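Chapter 4: Small Jobs, Done by Hand

I'll start this chapter with a confession. The first time I ran a project group on teaching a robot to tidy a desk, I let the students jump straight to the robot. They had the arms wired up before lunch and were shouting at them by three o'clock. What we didn't have was any clear idea of what a person does with their hands when they deal with a sheet of paper and a few paper clips, and that's a silly thing to be missing when it's the very thing you want to copy.

So now we start at a desk. Every team in the Fulura project (that's the name of our student group, and you'll be hearing it a lot) spends its first two sessions doing office jobs by hand, slowly, and talking about them afterwards. We work in November, when it's dark by the time we finish and people are happy to sit still for a bit!

You need very little for it. A printed page, some clips, a stapler, a hole punch, something to keep pens in. I print the same paragraph about village life several times on one sheet, with part of it in bold, so that the page has an obvious right way up and everybody is talking about the same page. It doesn't matter what the words say. I've read that paragraph so often I could recite it in my sleep. 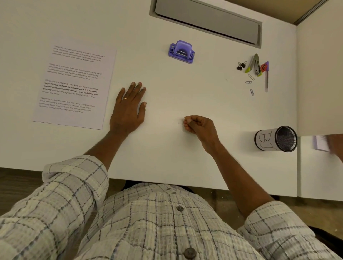 4.1 Watching your own hands

Try this before you read any further. Put a sheet of paper flat on a table, drop a paper clip beside it, and pick up the clip with your thumb and first finger. Now do it again and tell me what your other hand was doing.

Most people can't say. I couldn't either, and I'd been teaching this stuff for years. The resting hand is quite often doing a job of its own, holding a page still or keeping a space clear, and a robot with two arms needs to be told about that. If you only write down what the busy hand does, you get a plan that works beautifully right up until the paper slides away.

We call the written plan a step list. A step list for a small job has one action on each line, in plain words, and each line names the hand. Sorcha Shearer, who was in the very first Fulura team, wrote one for stapling two pages together that ran to a side and a half, and I teased her about it. Then her team, Tronari, got their arm to staple before any of the others managed it, and I stopped teasing. Her list had a line for squaring up the edges of the pages. The rest of us had simply left it out.

Your first list will be too short. Write it anyway, then swap with a partner and ask them to follow it exactly, doing nothing you haven't asked for. It's great fun and a bit humiliating. My own list for closing a binder clip had my partner pressing on the handles before she'd been told to pick the thing up.

4.2 Why paper is hard

Paper looks like the easy one. It's light, it's flat, and it won't break if you drop it. But a flat sheet on a smooth desk gives a gripper almost nothing to hold, and once it's up in the air it bends, and it bends differently depending on where you've got hold of it. A mug has one shape. A sheet of paper has as many as it likes.
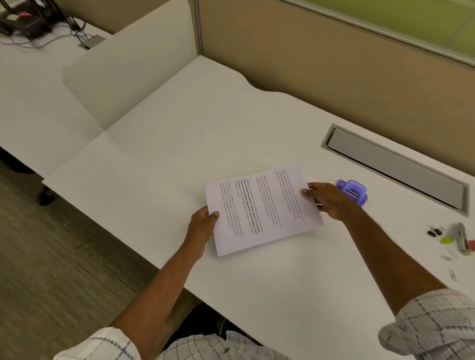
Getting hold of it is only the start, because then you have to decide where it's going. The Dristik team had a lovely rule for this. They said a sheet should never be turned and moved in the same step - turn it first, then move it - and they stuck to that all the way to the Cowie Cup, the competition we enter each year. It made them slow. It also meant that when something went wrong they could point to the exact line in the list where it happened, and fixing it took minutes.

By the end of that year the group had written down 639 tries at one desk job or another. We'd been aiming for 1,000 and I still think we'd have got there if the heating had been better. Keep a record of your own tries from the beginning, the bad ones especially. You'll want them in Chapter 5, where we sort them by the kind of mistake made.

Before you move on, choose a single object from your own desk and write a step list for picking it up, turning it round and putting it back. Bring it with you to the next section, along with the object.

Back to top | Contact the Fulura project group | Copyright Fulura. All rights reserved.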